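Help wanted: sorting and drawer person, part time

Posted January 29, 2018

Hi, I'm Selma, and I run Golis, a small mail-order shop for craft and sewing supplies. I work out of two rooms above the Mokau bakery (yes, it smells as good as you're imagining), and I need another pair of hands pretty badly.

The short version: I have too many small things and not enough order. Buttons, zippers, cord ends, sample cards, thread in colors I don't remember buying. Last July I decided it was all going into little cardboard drawer units, and I've been moving stuff over whenever I get a free evening, so you can guess how far along I am. Nearly 456 items on the stock list still don't have a proper home!

I love these drawers, by the way. They're light, they stack, and the fronts have a tinted window with a small white pull, so they look tidy on a table even when I'm not feeling very tidy myself. The tint is dark enough that you can't really tell what's in there, though, and that's where you come in. I want a label on every single one, in handwriting a stranger could read.
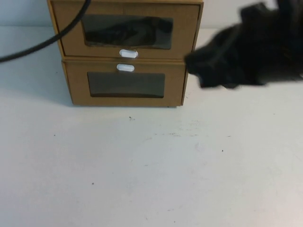

What you'd be doing

Emptying the old boxes, sorting what's in them, and deciding with me what goes together. Writing labels. Keeping the stock list up to date (it's a plain spreadsheet, nothing scary). When orders pile up you'd help me pack them too, and once in a while walk a bag of parcels over to the Danden post counter.

Hours and pay

Three afternoons a week, five hours each, and we can talk about which ones. I pay by the hour, every two weeks, and I'll tell you the rate the first time we talk so you don't have to fish for it. Coffee is on me.

Who I'm hoping for

Someone who likes this kind of thing! If you've ever rearranged a friend's junk drawer for fun, please write. You don't need shop experience or any sewing at all. You do need to be okay with stairs, and with my radio.

How to apply

Drop a note through the door at Golis, 5 Leka Street, or use the contact form on this site. Tell me a bit about yourself and about something you've sorted out lately. No résumé needed.

Selma Zupan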